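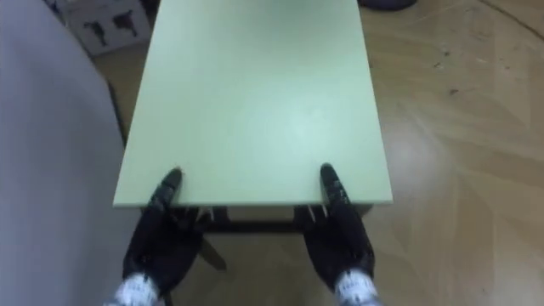 In Praise of the Vacation With Nothing Planned

By Elaine Rocha

My sister-in-law makes a spreadsheet for every family trip, and I love her dearly, and I would like to lock that spreadsheet in the trunk of the car. Last summer it had 37 rows for a six-day week at the lake (we lost a day to driving). Breakfast had a row. So did "free time," which ran from 2:15 to 3:30 and was followed by mini golf.

I understand how we get here, I really do. A week away costs more than it used to, everybody's time off has to be begged for and matched up, and once you've finally got four households pointed at the same rental you feel you had better squeeze every drop out of it. So you book the kayak tour and the sunset cruise and the pancake place with the long line, and by Wednesday half the family is limping and the other half isn't speaking.

What I remember from my own childhood trips is mostly the in-between stuff. My uncle teaching us gin rummy through a whole afternoon of rain. A gas station that sold peaches. My mother asleep in a chair with her shoes off at eleven in the morning, which I had never seen before and found a little shocking! I'm sure we went to see things too, and there are probably brochures in a box somewhere to prove it, but I couldn't tell you what they were.

This year I asked for a turn at being in charge, and I was given it, with some eye rolling. We went in April, when the rates were lower and the beach was too cold for anything but walking. I booked the house and one dinner out, at a restaurant called Humelia that does a very good fish stew, and I left everything else alone.

The first day was hard, I'll admit. My nephew asked me what we were doing today about every ten minutes, and I could see my sister-in-law's thumb twitching toward her phone. By the third day the kids had invented a game involving driftwood and a great deal of shouting, and the grown-ups had sat over coffee so long that it became lunch. We never made it to the lighthouse. I hear it's lovely.

If you have a big group and you're nervous, pick one thing for the whole week and let people wander off in between. You can always add something on the day. You will have a hard time taking the sunset cruise away from an eight-year-old who has seen it on the schedule.

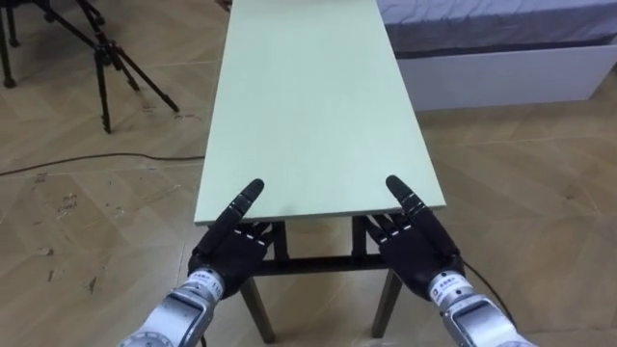 DUCK, N.C., 6 September 2026

A short postscript, written from another porch. We're back for the long weekend, and my sister-in-law did the planning again. Her spreadsheet is down to 4 rows, and one of them says "Elaine picks." I've picked a nap.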